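4.2 Does visible wood calm people down?

The claim that wood surfaces indoors lower stress is now repeated so often that it is rarely given a source. It appears in brochures, in planning statements, and in a growing number of papers whose introductions cite each other. We went back to the studies at the bottom of the pile and came away less convinced than when we started.

Most of this work follows one pattern. A participant sits in a room, or looks at a picture of one, and fills in a mood scale. Sometimes heart rate is recorded as well. The room has either a good deal of visible wood or none, and the difference between the two groups is put down to the wood. The trouble is that rooms with wood in them also tend to be warmer in color, darker overall and better finished. In the Walczak office trial, for example, the wood room had been fitted out that February while the comparison room still had its old carpet tile and a stained ceiling. Participants preferred the wood room. It would have been strange if they had not.

Color is the most obvious suspect. Brown and yellow surfaces are usually rated as warm whatever they are made of, and a painted wall in the same range may well do the same job for less money. Only a few of the studies we read included a painted control matched to the wood for hue and lightness. Where one was included, the gap between conditions shrank, and in Matsuda's reanalysis of the Flamwood ratings it could no longer be told apart from zero. Matsuda is careful to say that the sample was too small to rule out a modest effect. We agree, and would add that it was also too small to support the one first reported.

Coverage is a second problem. Several authors state that there is an ideal share of wood in a room, past which people begin to find it heavy. The shares they recommend do not agree. Part of the disagreement comes from measurement: some count the floor, some leave it out, and some count only what can be seen from the participant's chair. A floor is also looked at very differently from a wall. People seated at a desk spend little time looking down, so a wood floor and a wood panel of equal area should hardly be treated as the same dose. Rendered rooms add to the difficulty. Their materials can be swapped at will, with the lighting held fixed, and this is a real advantage over building two rooms. But a rendered plank has no smell, gives nothing underfoot and makes no sound, and if wood does anything for people it may do it partly through those channels. Mixed interiors like the one in Figure 2, where wood grain sits beside plain gray surfaces, are harder still to place on a single scale of coverage.

Third, there is the question of who was asked. The Elico survey is the largest we found, with 500 respondents, and it is quoted everywhere. Its respondents were recruited through a mailing list for people planning a home renovation. Asking that group whether they feel better around natural materials is a little like asking people in a bakery line about bread. The questionnaire did not help either. It was headed "Living well with wood," and the first item asked respondents to recall a wooden room in which they had felt at ease. Blackburn repeated the survey with a neutral heading and that item removed, using 200 respondents drawn from a general panel. The preference for wood was still there – weaker, and mostly confined to bedrooms and living rooms. For waiting rooms and offices, where most of the health claims are made, there was no clear preference in either direction.

Preference, in any case, is a different thing from stress. Many of the papers slide from one to the other between the results and the discussion. Someone can like a room and have the same pulse in it as in any other. The Pundora study is one of the few that took both kinds of measure from the same 100 participants, and its authors deserve credit for printing the table in full. Ratings of pleasantness went up in the wood condition. Heart rate did not move. The abstract mentions only the ratings.

We do not want to overstate the case against. Blood pressure results are mixed, and two of the better designed trials found a small drop during a rest period. Neither was registered in advance, and both measured several outcomes without saying which was meant to be the main one, so we read them as a reason to run a proper trial and no more than that. Such a trial would need a painted control matched for color, rooms of the same age and condition, visits long enough for the novelty to wear off, and a single outcome named before data collection begins. None of this is expensive by the standards of the field.

Until that has been done, designers who like wood should feel free to use it on the grounds that they like it. Whether it belongs in a health budget is a separate matter, taken up in Section 5.

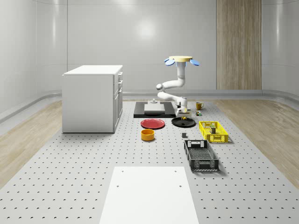
Figure 2. Rendered interior with pale brown wood-grain flooring, a tall brown wood panel and smooth light gray walls.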